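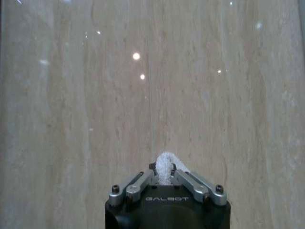
Figure 1. Beige stone, veined in tan, gray and a faint pink.

What Do People Call Beige?
Zaid Akl
Project report, Introduction to Language, Rukstead College

Background

My parents repainted their hallway in June. The can said "Drastmont Linen." My mother called it cream, my father called it brown, and my sister called it a mistake. This project began as an attempt to settle the matter and has not settled it.

Textbooks have plenty to say about red and blue. Beige gets less attention, although most of us spend our lives surrounded by it. I wanted to know whether people who speak the same language use the same words for the pale, dull end of the color chart, and whether the names paint companies print on their cards have any effect on what people say.

Method

I cut six squares from a Semple paint card, all in the range a store would file under neutrals, and glued each to white cardboard. I showed them to 60 students outside the Plonuser dining hall, always at lunch and always in the shade. Each person had eight seconds per square to say a color name out loud. I wrote down the first thing they said, including the two things I can't print in a report for credit.

Half of the students saw squares with no label. The other half saw the same squares with the store name underneath ("Quiet Oat," "Harbor Sand" and so on).

Results

In the group without labels, "beige" was the most common answer for four squares out of six. The other two were mostly called "white" and "gray," by people who sounded very sure of it. Next came "tan" and "cream," and then a long tail of food: oatmeal, mushroom, latte, old banana.

In the labeled group the food answers nearly doubled. Hardly anyone repeated the printed name, but once they had read the word "oat" they seemed to stay in the kitchen. "Harbor Sand" brought on a lot of beach, plus one "wet dog."

Agreement was worst on the darkest square. I had expected it to be the easiest.

Problems

Real surfaces are harder than cards. A stone wall can hold several of these colors at once, and people still give it one name. A flat square of paint tells us little about that. The light matters too, along with whatever stands next to the color.
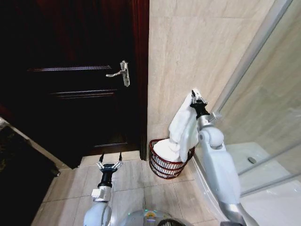 Nabil Mansour objected during my class presentation that I had measured patience as much as vocabulary, and that anyone given eight seconds and a hungry friend waiting would say "beige" to get away. He suggested letting people take as long as they like and offering a sandwich afterward.

I accept the first part. The sandwich is outside my budget, and I suspect it would raise the number of food answers even further. A better version would run the squares in random order, which I should have done from the start, and would ask each person to name the same square twice, some days apart.

The hallway has since been repainted. The new can says "Pale Biscuit," and my father calls it brown.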